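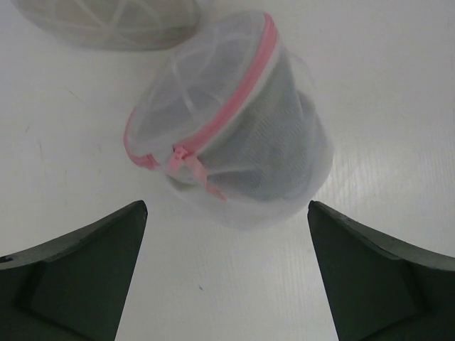 Thread: What Dornbridge gets out of its food scraps

Home Threads Topics About Search

Wednesday, December 29, 2021
By Evander MacLeish

1/ Dornbridge has been running a food scrap digester next to the sewage works since August. I went over before the holiday and got a tour from Mhairi Dow, the plant engineer. Posting my notes as a thread.

2/ Quick background. A digester is a sealed tank with no air in it. Bacteria eat the food waste and give off biogas, mostly methane and carbon dioxide. You burn the gas in an engine and the engine turns a generator.

3/ The trial covers 512 households on the east side of town plus the school kitchens. They put scraps in a brown bin. Truck comes on the regular trash day.

4/ The tank was built by Higuchi. It is a small one as these things go, 300 cubic meters. From the road it looks like a farm silo somebody cut in half and painted green.

5/ The engine is a Davari unit in a steel box the length of a school bus. You need ear protection inside. Outside with the doors shut you can talk normally.

6/ First stop for the scraps is the sorting hall. The truck tips onto a concrete floor, a loader pushes the pile into a hopper, and a machine with blunt hammers breaks everything up. Water goes in and it comes out as a brown soup.

7/ The hammers are blunt on purpose. They split bags and packaging without shredding them, so the plastic comes off in big pieces that a screen can catch. Sharp blades would cut it into confetti and it would end up in the tank.

8/ What still gets through: fruit stickers, twist ties, produce labels. Dow said fruit stickers are her biggest complaint by a long way. They pass the screen and turn up in the solids at the other end.

9/ If you live in the trial area, peel the stickers before you bin the peel.

10/ The other thing that causes trouble is cutlery. Forks and teaspoons go out with the plate scrapings. There is a trap at the bottom of the hopper for metal and grit, and it gets emptied on every shift.

11/ From there the soup is heated to kill off anything nasty, then cooled and pumped into the main tank. It stays there for weeks. A slow paddle keeps it moving so a crust doesn't form on top.

12/ The bacteria like things steady. Same temperature, same kind of feed, no big surprises. The worst upset so far was early on, when a load of waste fryer oil went in all at once. Foam came up into the gas pipe and they had to stop feeding for 5 days.

13/ They do take oil now, but it goes into its own small tank first and gets dribbled in. Fat gives a lot of gas for its weight, so it's worth having.

14/ Now the electricity. The generator is rated at 200 kilowatts. It does not run at that. There isn't enough food waste in the trial area to keep it at full output, so most days it runs part of the time and they store gas in between.

15/ The gas is stored in a double skinned dome on top of the tank. The inner skin goes up and down with the amount of gas. There's a gauge on the side so the operators can see the level from the yard.

16/ Almost all the power goes next door to the sewage works, for pumps and blowers. None of it is being sold to the grid right now. There was a line in the local paper that the plant "powers the town." It doesn't, and nobody I spoke to there claimed it did.

17/ Heat is the part I hadn't thought much about. The engine makes more heat than electricity. Some goes back into warming the tank. In winter that takes a good share of it. The rest goes into the office radiators or up through a cooler on the roof.

18/ There's a proposal to run a hot water pipe from the plant to the town swimming pool. It would have to cross the Bila, either hung under the footbridge or drilled below the river bed. The council has asked for prices on both. Nothing has been decided.

19/ What's left after the gas is called digestate. It's a thin liquid with some solids. It has nitrogen and phosphorus in it and farmers use it in place of some of their bought fertilizer.

20/ It can't go on the fields whenever you like. If the ground is frozen or soaked it just runs off into the river, so in winter it sits in a covered lagoon. That lagoon cost more than they planned for. Dow said she'd build it bigger if she were starting over.

21/ Smell. Lots of people asked. The sorting hall smells bad, as you'd expect. It has fast doors and the air is pulled out through a bed of wood chips. In the yard I noticed it when a truck was tipping and not otherwise. I was there on a cold morning, so I can't tell you what it's like in summer heat.

22/ Does it pay? Not yet. The saving is mostly in landfill fees, then in power the sewage works doesn't have to buy. Both depend on how much comes in. With only part of the town on brown bins, the tank is underfed.

23/ The plan on the table is to add the west side and the restaurants next year. That needs a second truck. Whether that gets funded is up to the spring budget.

24/ A few of you asked about compostable bags. The answer at this plant is no. They don't break down in the time the waste is in the tank, so they get screened out and thrown away with the regular plastic. Newspaper is fine as a liner. Loose is fine too.

25/ Bones, coffee grounds, tea leaves, cooked meat, bread: all yes. Oyster and clam shells: no, they sink and fill up the bottom of the tank. Yard waste: no, it goes to the compost site same as before.

26/ I've asked for the monthly gas figures and was told I can have them once the fall numbers are checked. I'll add them to this thread when they come in.

Contact | Terms | © 2021 Evander MacLeish | Back to top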